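**Progress report to the Prullard Fund, second period**
October 30, 2022
Prepared by Senad Dimitrov

The community language archive at Prullard now holds 37 catalogued interviews with former cannery workers and their families. At the last report in March we had the interviews recorded but very little of the cataloguing done, so most of this period went to that.

### Transcription

All 37 interviews have a first-pass transcript in the language spoken. English translations are finished for the shorter ones. The long interviews are slower going, mainly the ones where the speaker moves between dialects in the middle of a sentence. Sorin Ardeleanu has been checking these against the audio and keeps a list of local words that aren't in any dictionary we own. We'd like to publish the list as an appendix to the catalogue.

Two families asked for parts of their interviews to be closed for now. We have done this and noted it in the catalogue entries.

### Workroom

We moved out of the Dvořáček building at the end of the lease and into the ground floor at Gakumura. The rent is lower and the room is quieter, but the heating is uneven and we have asked the landlord to look at it before winter. Shelving is up along the north wall. The tables came with the room, and there is enough space to sort a full box of papers without stacking. 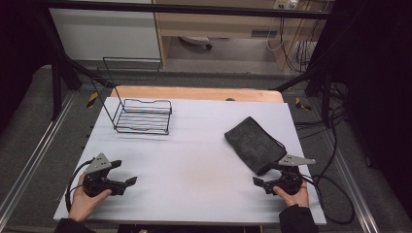 ### Spending

We budgeted $4,000 for translation and have spent $3,000 of it. The remainder is committed to the long interviews. Storage boxes and folders cost more than we planned – the price went up between the quote and the order – and we covered the difference from the travel line, which was underspent. No change to the total grant is requested.

### Delays

The online catalogue is behind. Grakament, who host it for us, changed their upload system and our first batch of records lost its accents and half its date fields. We have re-entered the dates by hand and are holding the second batch until the accent problem is sorted out. The printed finding aid is not affected.

### Next period

- Finish the English translations
- Load the second batch of records and check it line by line
- Hold a listening afternoon for the families, with tea, at Gakumura
- Send the Fund a draft of the word list for comment

We would also like to talk with you about the photographs. Several families have offered albums on loan, and scanning them was never part of the original plan. Sorin can send a short costing if the Fund is open to it.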